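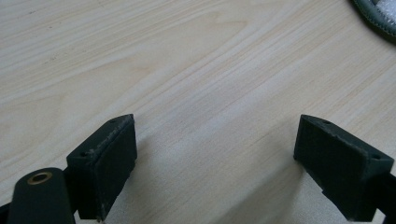

Wike hand-held gripper, black fingertips open over a wood tabletop.

## Wike fingertip set

Replacement fingertips for the Wike hand-held demonstration tool, sold as a matched pair. Each has small round mounting holes and a textured outer surface.

**Method.** Suleiman Nnaji and Marion Strachan at Stollier used the set to record 989 demonstrations of tabletop pick-and-place. A policy trained on them was run on a fixed arm for 101 trials – same fingertips, no retuning. Trial logs are available on request.

| Item | Value |
|---|---|
| Part | Wike F2 |
| Supplied as | 1 pair |
| Inspection interval | 2,000 grasps |

Next batch ships in July. Orders: Ese Adeyemi, Dranex.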